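The goat has been badly written about

Ifor Wogan

Every animal that lives near people ends up with a reputation, and most of those reputations were settled long before anyone now alive had a say in them. The horse is noble. The dog is loyal. The ox is patient. The goat is greedy, lustful, stubborn and a bit of a joke, and I have come to think that this is the most unfair of the lot.

I kept goats for thirteen years on a hill block outside Skerley, never more than six at a time, and for most of that period I also read whatever I could find about them. The two activities did not have much to do with each other. The animal in the books ate tin cans and butted parsons into ponds. The animals in my paddock refused hay that had touched the ground.

The tin can is worth dealing with first, as it is what visitors always bring up. Goats don't eat tins. They have a mobile upper lip and they use it to find out about things, much as a toddler uses a hand, and a paper label held on with flour paste was once a fair find for an animal that likes woody, papery stuff. Somebody saw a goat licking a label and a cartoonist did the rest. A goat is a browser. It takes the tips of things, moves on, and comes back to the same shrub from the other side. Put one next to a sheep in a mixed paddock and the sheep will mow while the goat picks and chooses. If either of them deserves to be called undiscriminating, it is the sheep.

But the sheep had better friends. In the Gospel of Matthew the sheep go to the right hand and the goats to the left, and the left is the wrong place to be. Preachers have had a great deal of use out of that passage. Any shepherd listening at the time would have taken it as a plain piece of farm work, as the two were run together by day and sorted at night, and some breeds look so alike that the sorting takes a practised eye. The goats in the story haven't done anything goatish. They are simply the other half of the flock. A few centuries of sermons turned a bit of stock handling into a verdict on a species.

Leviticus is harder on them, and more interesting. Two goats are brought, lots are cast, one is killed and the other has the sins of the people laid on it and is sent off into the wilderness. English gave us the word scapegoat for this in the sixteenth century, and it has done so well that most people who use it never picture a goat at all. I would like them to, now and then. The whole point of the ritual is that the animal is blameless. We kept the word, and kept blaming the goat as well.

Then there is Greece. Pan has the legs and the horns, and he has the morals that go with them. The satyrs got goat parts later on and behave worse. Christian artists looking for something to put on the Devil had a ready supply of hooves and beards. What tends to drop out of the account is Amalthea, the goat who in many tellings nursed the infant Zeus in a cave on Crete when his father wanted to swallow him. So the king of the gods was raised on goat's milk, and I have read entire chapters on the classical goat that give this one line and Pan nine pages.
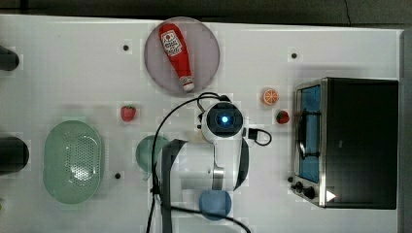
Photo: Privard/Sundis

My complaint is mainly with the modern books, which should know better. A good many publishers now put out short illustrated histories of single animals, and I own more of them than I have shelf for. The wolf gets ecology and grief. The bear gets ecology, grief and a chapter on the toy. When the goat's turn comes, the author seems to feel that a straight face would be a mistake. There will be a chapter title with "kid" in it. There will be the fainting goats, which have an inherited muscle condition and do not faint. There will be the goats on the roof and the goats in the tree, and then some screaming ones off the internet to finish.

The last one I bought, from Korletey, gave the domestication of the goat less room than it gave to regimental mascots. I like a mascot as well as the next person. But goats were among the first animals people ever herded, in the hills of western Asia, and they went on to feed families in dry and steep country where a cow would have starved. For a household with very little land, a goat is milk every day, a kid or two a year and something to sell when the roof goes. That is a long time of being useful to poor people, and I suspect it is the real source of the trouble. Animals take on the standing of those who own them. Kings rode horses and hunted with hounds, so we got fine paintings of horses and hounds. The goat was tied up behind the cottage.

I should put the other side. Goats have done real damage. Put ashore on islands by sailors who wanted fresh meat on the next voyage, they stripped the place, and plants that grew nowhere else went with it. Feral goats are a serious problem in dry country still, and I have no quarrel with those who have to remove them. I only notice how the sentence usually gets written. "Goats destroyed the island." The goats didn't row there. We are happy enough to say that people cleared the forest for cattle, and I can't see why the cattle get to be a tool while the goat has to be a culprit.

Nor were mine saints. They opened gates. One old doe could work a slide bolt with her teeth and would let out the others before going through herself, and she once led them down to the neighbour's young apple trees on a Sunday when we had people to lunch. They were noisy in season, and the buck stank, as bucks do. I am not asking for a sentimental book. There are enough of those about donkeys.

What I would like is a history written at the level of attention we give to animals we have decided to respect. It would have a proper chapter on milk and another on leather, parchment and hair. It would talk to people who herd goats for a living now. It would say something about the eye, with that flat slot of a pupil, which people have always found sinister and which gives a grazing animal a wide view of whatever might be coming to eat it. And it would leave the tin can to a footnote.

I gave up the goats when my knees went. The last two are with a family further up the valley, who have changed the bolt on their gate twice since April.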